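Minemia: a slow game for patient people 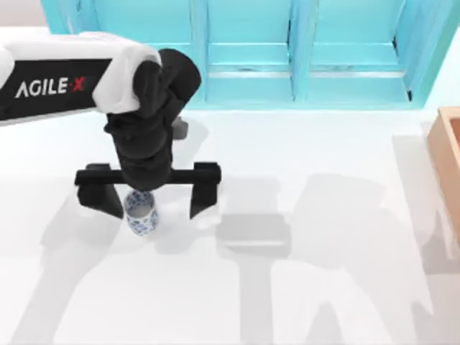
Issue 8, page 2

I started Minemia in April, when a friend sent me a key, and I expected to stop after one evening. It is an online mining and trading game from the small studio Inskip, and on the first look it is very dry. You get a shovel, a bad tent and 100 coins. Then the game leaves you alone.

The first town, Wistevstead, is where I spent most of my time. Players set all the prices in the market, and this part works very well. I bought copper in the morning, carried it over the hills and sold it for a small profit — my best trip brought 2000 coins, and I was proud of it the whole day.

Combat is weaker. The wolves all move in the same way, and my sword often hit the air when I stood directly in front of them. In groups of eight players it becomes difficult to see who is healing whom. The second region, Brevia, has better enemies, but the road there is long and you must walk it again each time you die.

The music is quiet and pleasant. The menus are not so good: the text is small, and I sold my only pickaxe two times by mistake.

If you like trade, I can recommend it. If you come for the fighting, I would wait for the next patch.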